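Swapping the fans in the Plava case

Tuesday, January 30, 2024

The front fans in my Plava case started ticking before Christmas. It was only at low speed, so I ignored it for a few weeks by setting them to run faster. Then the whole PC was loud and I was annoyed at it every evening.

I ordered 3 Kislow fans from Dondurent. With shipping they came to 139, more than I wanted to pay, but the cheaper set was out of stock until February and I didn't feel like waiting.
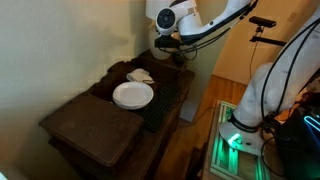
Green light, blue strip, dark wood cabinet

Getting the old fans out took longer than putting the new ones in. The front panel on this case is held by clips and one of them was stuck. I used a plastic card and went slowly. The dust filter behind it was gray all the way across, and I washed it in the sink and left it overnight.

The Kislow fans come with rubber mounts in place of screws. You pull them through the holes with pliers and cut off the tails. I tore one, but there are spares in the bag.

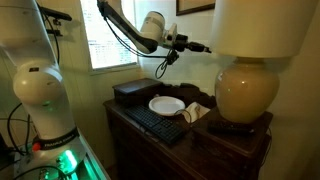
Cabling was the part I had dreaded. My board has two fan headers left and I needed three, so I used the splitter out of an old Kombo cooler box. All the fans on it run at the same speed - fine for intake. The sticker says PWM on one plug only, and that plug has to go in the first socket or the board reads no speed at all. I had it backwards the first time. 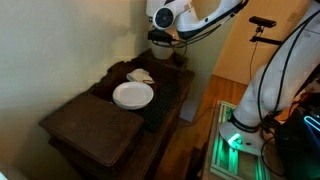
At idle the fans now sit at 26 percent and I can't hear them from the chair. Under load there's a low hum, mostly from the graphics card. Mercy Magesa asked me if the feet on the case would mark her furniture, as she has the same Plava. Mine left rings on a desk once. On a worn top like the one on that brown cabinet, with scuffs on it already, I wouldn't worry. On anything newer I'd put felt under it.

CPU temperature in games is down 4 degrees. I'll redo the fan curve when it gets warmer outside.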